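件名: Re: [kombo-dev] 頭部カメラの遅延補正と自己遮蔽マスクについて
差出人: Érica Xavier
宛先: kombo-dev メーリングリスト
日付: 2024年5月14日

Wycliffeさん、みなさん

Éricaです。返信が遅くなりました。昨日までに手元で再現できたところと、まだ分からないところを分けて書きます。

Wycliffe Kariukiさんの投稿:
> Komboのブランチをnerkar-bridgeの最新に合わせたところ、腕を動かしている間だけ
> 占有格子に幽霊のような障害物が出るようになりました。腕が止まっていれば出ません。
> 場所は決まって手先の少し後ろ側で、肘から先を速く振ると尾を引くように伸びます。
> プランナはこれを本物の障害物とみなして、戻りの軌道を大きく迂回させるか、
> 解なしで止まります。
>
> 自己遮蔽マスクの膨張幅を広げると消えますが、今度は手先のすぐ先にある物まで
> 消えてしまい、椅子の背に触れそうな軌道が通ってしまいました。
> 膨張幅でごまかすのは筋が悪いと思っています。
>
> 質問は二つです。
> 1. マスクを作るときの関節角は、画像の時刻に補間したものを使っていますか。
> それとも最新値ですか。
> 2. ケーブルはモデルに入っていますか。
>
> ログは共有の場所に置きました。読める人は見てください。

1について。最新値を使っていました。mask_builderの中でlookup_jointsを呼ぶときに時刻を渡しておらず、既定の動作で最新値が返ります。以前のブリッジでは画像と関節角が同じスレッドで流れていたので差が小さく、表に出ていなかったようです。今のブリッジは画像だけ別のキューに入るため、負荷がかかると差が開きます。

Wycliffeさんのログを再生して、画像の時刻と、マスクに使われた関節角の時刻との差を全フレームで出しました。1512フレームのうち、差が一周期を超えていたものが408フレームあります。最大は243ミリ秒でした。この値が出た区間では、手先のマスクが完全に別の場所に描かれています。幽霊障害物が出たフレームはすべてこの408フレームに含まれていました。

修正は次のようにしました。

関節角をリングバッファに貯め、画像の時刻の前後二点から線形補間する。
前後どちらかの点がない場合は、そのフレームを格子の更新に使わない。外挿はしない。
頭部の姿勢も同じ時刻で引く。腕だけ直すと、首を振ったときに同じ症状が残ります。
差が大きいときはmask_skewという名前で診断トピックに出す。

外挿しない点は意見が分かれるかもしれません。Hườngさんには前に、フレームを捨てると格子が古くなるのでかえって危ないと言われました。今回のログでは捨てたフレームは連続で最大6枚でした。この長さなら、プランナ側の鮮度チェックで速度を落とせば足りると考えています。鮮度チェックの閾値は設定ファイルに出しましたが、既定値はまだ決めていません。

補間を入れた状態で同じログを流すと、腕の後ろに伸びる尾は出なくなりました。膨張幅は元の値に戻してあります。

2について。ケーブルは入っていません。URDFには剛体のリンクしかなく、手先の根元から出ているケーブルのたるみはマスクの外になります。腕を大きく曲げる姿勢では、補間を入れた後もこの部分が細い障害物として残ることがあります。時刻のずれとは別の問題なので、課題も分けました。

ケーブルの扱いについては案が三つあります。

(a) 手先の手前の関節にカプセルを二つ足して、たるみの範囲を覆う。実装は一番簡単ですが、覆った範囲にある実物も見えなくなります。
(b) 関節角ごとのケーブルの形をログから集めて表にする。Zalloraの人たちがこの方法だったと記憶していますが、ケーブルを留め直すたびに作り直しになります。
(c) 深度画像の側で、手先につながっている細い領域を連結成分として落とす。Etornamさんの試作がDemiaのブランチにあります。黒いケーブルは深度が抜けやすいので、どこまで安定するかは見ていません。

私は当面(a)で進めて、カプセルの内側は「未知」として扱うのがよいと思います。「空き」にすると、Wycliffeさんが書いていた椅子の背の件と同じことが起きます。今のmask_builderはマスクした画素を空きとして光線を通しているので、ここも直す必要があります。該当箇所はcarve_rays関数です。

未知扱いにすると、腕を引いた直後に格子の一部が未知のまま残り、プランナがそこを避けます。次の有効なフレームで埋まるはずですが、狭いところでは一瞬止まるかもしれません。Radwaさん、プランナの未知セルのコストを今どう設定しているか教えてください。無限大なら下げたいです。

それから、これは小さいことですが、テスト用の再生スクリプトが壁時計を見ている箇所が残っていました。ログの時刻で回すように直してあります。手元の機械が遅い人は、今まで再生のたびに結果が違っていたと思います。古い結果と比べるときは取り直してください。

お願いしたいこと:

Wycliffeさん: 実機で、肘から先を速く振る例の動作を補間ありで試してください。ブランチ名はmask-interpです。最初は速度制限をかけた状態でお願いします。
Hườngさん: 鮮度チェックの既定値について意見をください。
Etornamさん: (c)の試作で、ケーブルの深度が抜けたフレームをどう扱っているか知りたいです。

マージは実機の結果が出てからにします。レビューのコメントはこのスレッドでもかまいません。

Érica
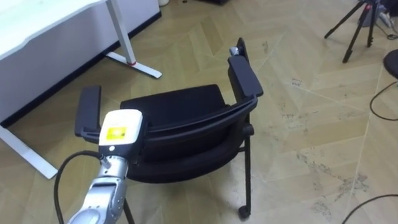 マスクした画素を「空き」ではなく「未知」として扱うと、何が変わりますか。

腕に隠れて見えない領域を、物がないと判断しなくなります。占有格子では観測のないセルのまま残り、プランナは設定されたコストに従ってそこを避けるか、慎重に通ります。腕が動いて見えるようになれば、次に有効な画像で空きか占有かに更新されます。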